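Monday at the bench, so you get another hand maintenance thread. Both hands on the Gondal cell hit 500 hours last week, which means new straps and a cable check.

Straps first. I do one finger at a time and leave the rest alone, or I lose track of what I've tightened. Almost 2 hours a hand if you don't rush it. I rushed it in May - never again.
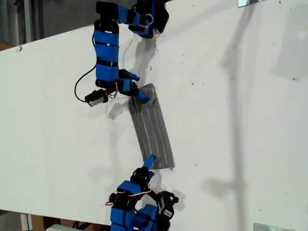 Blue fingertips at both ends of the gray ribbed piece.

Then I go looking at the thin red and white wires by the joints. Any shiny spot on the insulation and that wire gets swapped, no debating it with myself.

Natalia Bañuelos asked what I use on the joints. One tiny drop of light oil, wipe, done!

Tomorrow is fingertip calibration. Zeroing the top hand first - it's always the fussy one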